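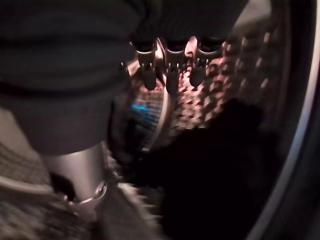
Meltero reissues its Essien lounge chair after long gap

May 7, 2022

12 shares
2 comments

Furniture maker Meltero is putting the Essien lounge chair back into production, using the drawings and several of the jigs from the first run. Orders opened this week and the first chairs are due to leave the Kuvimwood workshop before the end of the summer.

The Essien was sold in small numbers and has become hard to find second-hand. The company says 404 were made before the line was dropped. Most had a steam-bent ash frame and a leather sling seat, although a few were finished in wool for a hotel order. Examples with the original paper label under the front rail fetch the highest prices, and one in tan leather made £900 at a regional auction in February.

The new chair keeps the shape and the low seat of the old one. Meltero has made two changes. The rear legs are slightly thicker where they meet the side rails, a spot where many of the early chairs cracked, and the sling is now held by brass bolts that can be undone with an ordinary hex key. Owners of older chairs will be able to buy the new sling separately, and it fits without drilling.

Leather for the reissue comes from the Revemari tannery, in black, tan and a dark green that was not offered before. Wool covers will follow if there is enough demand. The frame is sold in ash only, oiled or lacquered.

Meltero plans to build 220 chairs in the first batch. Each will have a number stamped on the inside of the left rail so that it cannot be mistaken for an early one. Dealers had asked for this after unmarked copies began to turn up in salerooms, some of them described as original.

The matching footstool is not part of the reissue. The company said the drawings for it have been lost and that it would need to borrow a good example to measure. Anyone who owns one is asked to get in touch with the workshop.

The chair can be seen at the Kuvimwood showroom, where an early model in worn black leather is on display next to the new one. Delivery is included for mainland addresses. Repairs to early frames will carry on as before, with a current wait of two months.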